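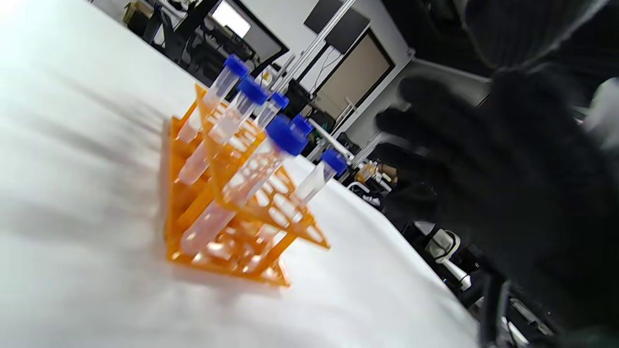
Six capped tubes in the orange rack at the tube-handling table.

New house rules for recording tube-handling demonstrations

From July, every tube-handling demonstration recorded at Uvham follows one written procedure. It replaces the notes that used to be pinned up at each table and the separate sheet that the Ultero project team kept for its own sessions. The full text is in the shared folder under "Table work, rev 4". What follows is a short version for people who record, people who review, and people who only come in now and then to borrow a table.

Why one procedure

In the spring review, Dwynwen Probert and Sang Hoàng went through 1502 recorded episodes of rack work. Of those, 46 had to be set aside. The arm and the gripper were fine in nearly all of them. The trouble was in how the table had been set up or how the episode had been labeled: a rack turned between takes with no note of it, a cap left half threaded, a take that began before the operator's hand was still. Small things, but a policy trained on such takes learns the small things too.

"Most of these would have been caught by reading the label back before pressing start," Sang wrote in the review. That is now a step of its own.

Before you record

Wipe the table and let it dry. Place the rack and write its position on the session label, using the grid letters and not words like "left" or "near me". If the rack is moved later, even by accident, close the session and open a new one.

Check every cap by hand. A cap is either fully closed or fully off. Half turns are allowed only in sessions marked "cap work", where the number of turns is part of the task.

Demonstration tubes hold nothing or plain water, and the label has to state which. Clear plastic with clear contents is hard to judge on video, and reviewers should never have to guess. No samples, reagents or dyes come to these tables for any reason. If you need colored contents for a study, talk to Eifion Landeg first and he will book you into the wet lab.

Read the label out loud. If there are two of you, the one who did not write it does the reading.

Gloves and sleeves

Operators wear close-fitting gloves with no loose cuff. Knit gloves are fine for closed tubes and empty racks. They are not chemical protection, and anyone going from these tables to the wet lab changes gloves at the door. Sleeves should end at the wrist or be tucked under the glove.

Wear the same gloves for a whole session. If you change them partway through, say because a fingertip has worn smooth, write it down. Dwynwen found that grip on the caps differs a good deal between a new pair and an old one, and the difference shows in how long the takes run.

Hands near the gripper

One hand works, one tool works, and they do not share a tube. If your free hand has to go into the rack to straighten something, the tool stays still and open until the hand is out again. This applies to hand-held tools as well as to the arms. A hand-held gripper will not swing at you, but it closes just as hard, and the habit carries over to the powered stations.

At the powered stations the older rule stands unchanged: the arm is in hold, the light is amber, and a second person has seen it before anyone reaches in. Ynyr Jarman keeps the sign-off sheet. If you have not signed it this year, you are not cleared for those stations, whatever you were cleared for last year.

Background and privacy

Cameras on tools see a lot more of the room than people expect. Before a session, look at what is behind the table from the tool's height. Monitors facing the table should be locked or showing a blank page. Badges, mail and whiteboards with names on them are moved or turned around. Chairs and equipment can stay where they are. We do want ordinary rooms in the recordings, and there is no need to clear everything away.

Anyone who walks through during a take should be told that it was recorded. If they object, the take is deleted the same day and the deletion is logged. We do not blur and keep.

Labeling and review

A take is marked good, bad or unsure. Please use "unsure" more. In the spring set it was used for only 3 episodes, and Sang thinks the honest number was much higher. A dropped tube is not a bad take if the operator picked it up again and finished. Mark it good and add "recovery". Those takes are useful to us - the Clada group has asked for more of them.

Reviewers look at the first and last few seconds of each take and at the whole of every take marked "unsure". A reviewer may not review a session they recorded themselves. Where we are short of people, Deividas Vasiliauskas will pair you with somebody from Pritchard, and they will do the same with theirs.

Things still open

We have not settled how to record rack color. Some people want it on every label, others only when it changes. For now, put it on every label.

We have also not agreed on a limit for session length. Eifion has proposed a break every hour, and operators who have tried it say they would like it shorter. Send your view to him before the August meeting.

Training

Short sessions on the new procedure run at 10:30 in the small meeting room throughout the month. You need to attend one. Bring the gloves you normally use. People who joined after the spring review should also ask Ynyr for the powered-station walk-through, as the two are signed off separately.

Corrections to the procedure go to Deividas, with the section number in the subject line.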